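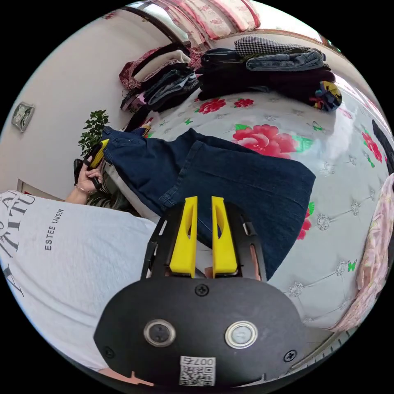 Jeans on the rose bedspread, February 2021

I have been promising myself a proper go at the clothes since before the holidays, and what finally got me moving was my sister-in-law Hilkka Lindqvist asking, very sweetly, whether I still had the sweater she lent me. I did not know. That was a little embarrassing, so everything came out of the closet and onto the bed, which is the only flat surface in this house big enough for the job (and the one surface I need back by bedtime, so there's a deadline built in).

I always start with jeans. They take up the most room and I have strong feelings about them, so it's good to get them over with while the coffee is still hot. I lay a pair flat, smooth the legs down with my hands, fold one over the other and then fold up from the hem, the way my mother did. Dale Lemieux from my old office rolls his, and he swears they come out of the drawer with fewer creases, but I tried it for a whole winter and my drawer looked like a woodpile.

Sweaters I fold and keep flat. The striped one in mustard and navy is thick enough to make a pile all by itself, and I have never once been tempted to put it on a hanger after what happened to the shoulders of my good green cardigan.

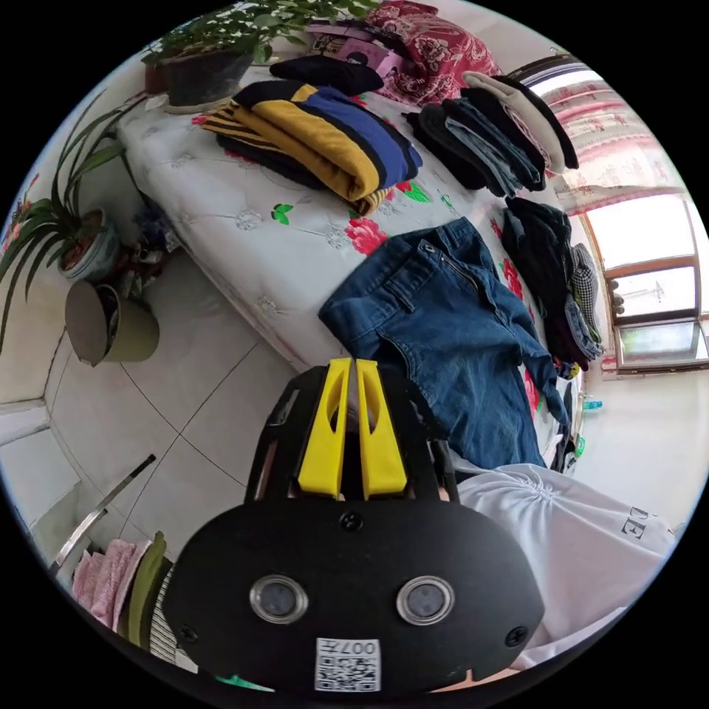 The dark pile

Oh, the dark pile! Black pants, black tops, navy things that I only find out are navy once I'm standing outside in the daylight. I do this part near the window now and it helps a lot. The black and white houndstooth ended up in with them, and I was so glad to see it again. I'm keeping it out for April, when I'm supposed to have lunch with Esperanza Lyons, if lunches are happening by then.

The folded stack goes back on the shelf with the heaviest things at the bottom, dark jeans first and lighter things on top, like that beige one I can never decide about.

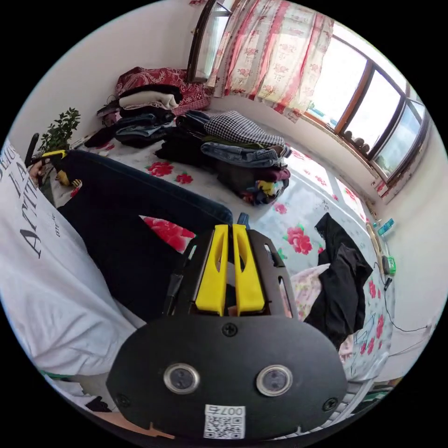
I kept 34 pieces back for the donation bag, mostly tops that I'd been saving for painting the hallway, and really how many painting shirts does a person need? Two pairs of jeans are going to Nermin, who is handy with a sewing machine and wants the denim for patches. And yes, Hilkka, I found your sweater. It was under the winter scarves and I'll bring it over with the casserole dish.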